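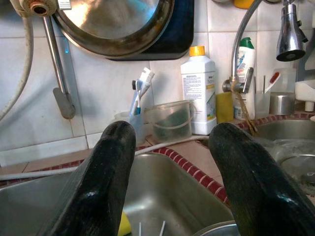 Kitchen sink at Flarstead, main basin, with the red-and-white border running along the rim. Second basin to the right.

August, kitchen notes, continued from the last page.

Started 8:40. Job for today is the sink corner: clear it, clean it, look at the grout along the border, decide if the trim stays. Kastriot wants an answer before he orders anything for the counter.

Clearing first. The right basin has been the parking spot for everything and it needs to be empty before I can check the joint between basin and tile on that side. Metal pot things went to the bench in the hall. Toothbrushes are the ones we use for grout, in the white cup on the ledge. Please leave them in that cup. I spent ten minutes last week looking for them in the paint cupboard. The clear container with the handle stays on the ledge too. Don't tip out what's in the bottom of it, I want to look at it in daylight first.

Took the big round pan down from the wall so it doesn't get splashed. The dark blue panel behind it is fixed separately and can stay where it is. I taped plastic over it.

Cleaning. Mixed 200 ml of the Coveck cleaner into a bucket of warm water, same as we did for the bathroom floor. Sponge on the tile faces, toothbrush on the joints. Wall tile came up fine on the first pass. The grout there is gray and I think it was always gray. Scrubbed one joint hard for a couple of minutes near the faucet and the color didn't change, so no sense doing the rest of the wall that way.

The border is slower. The tiles are small, so there is a lot of joint for not much tile. Did it in short runs, brush, wipe, rinse, move down. The run nearest the wall is sound. Further down toward the front I found soft grout in two places. I could get it out with a fingernail at the second one. Tapped the tiles there with the screwdriver handle. Three sound hollow. None of them move yet.

Basin metal: wiped with the grain using the yellow sponge, soft side only. It's a brushed finish and the green pads from the hall cupboard will leave marks on it. If the sponge goes missing use a cloth.

11:15. Vasilis Vasić came by to look at the border. He would pull the whole trim and put in a plain metal edge. I would keep it. Matching red tile is the only real problem and we only need it if one breaks coming up. He says Ristić had a box of small red ones in the back when he was there for the bathroom order, but he didn't check the size. I measured a loose joint to joint distance and left the number on the whiteboard.

Money, so it's written down somewhere other than my phone. Kitchen allowance was 4,000. Spent so far 3,060, with the faucet work and the hose on the left wall included. Vasilis's metal edge would be 600 fitted, going by what Kastriot Kadrić got quoted in the spring. Regrouting what we have is a bag of grout and a day. I'd put the difference toward the counter.

Brass-colored connection on the water fixture, upper left: wrapped a dry paper towel around it at 11:40 and left it. Still dry at 1:30 with the water on. The white hose I left alone except to wipe it down. It hangs close to the tile and catches dirt behind it, so lift it when you clean there.

Afternoon. Raked out the soft grout at both spots, vacuumed, masked the basin rim. Didn't fill. The Prekton grout says the joint has to be dry and I'd sooner leave it overnight with the window open. Sink is out of use until that's done. Wash cups in the bathroom.

Still to do:
- fill both spots on the border, then seal
- lift and reset the three hollow tiles if they sound the same tomorrow
- check the joint along the right basin now that it's clear
- pan back on the wall, plastic off the panel
- call Ristić about the red tile, size is on the whiteboard
- new heads for the toothbrush pile, the white one is nearly flat

Kastriot, I'm going with keeping the trim unless you object by tomorrow noon.

4 comments
2 shares

Recent entries
Bathroom floor, second coat of sealer
Hall cupboard: what's in it and what can go
Faucet swap and the missing washer
Counter samples from Coveck
Window latch, kitchen side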